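News from the Clornelby pantry table

July 28, 2020

Well, the jars are back! Those of you who came along in January will remember how bare the shelves at Retutgate were looking by then, and how many of us went home promising to put up more vegetables once the summer came. I'm very pleased to say that you kept your word, because 14 households have sent something in already and the pantry table has hardly had a quiet morning.

We are sorting as we go, with tall jars at the back of the shelf, small ones in front and anything in a packet kept on its own side. Bottles are best carried upright, and a good deep bucket does the job far better than a carrier bag (I lost a whole bottle of vinegar on the Vullent steps last year and the smell stayed with me for weeks). Please do put a label on whatever you bring, even if it's only a scrap of paper with the month on it, as one jar of pickle looks very much like the next by the time winter arrives.

Peppers and carrots have been the favourites so far, usually with plenty of dill, and I can't say I mind, as I could happily eat either with bread and cheese every day of the week. 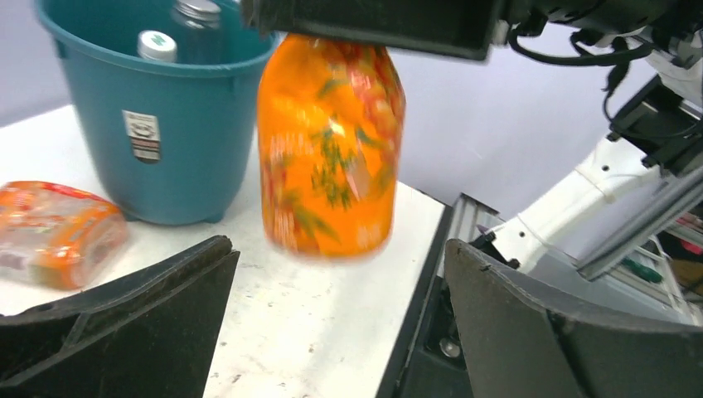

We could still do with more chutney, and beetroot if anyone has a glut of it. Clean empty jars are wanted too, with lids that fit, please! There are 10 left in the box and the Delaunay allotments have asked for a share of them. Leave yours on the bench inside the side door, any time before noon, and I'll see that they are washed and put away.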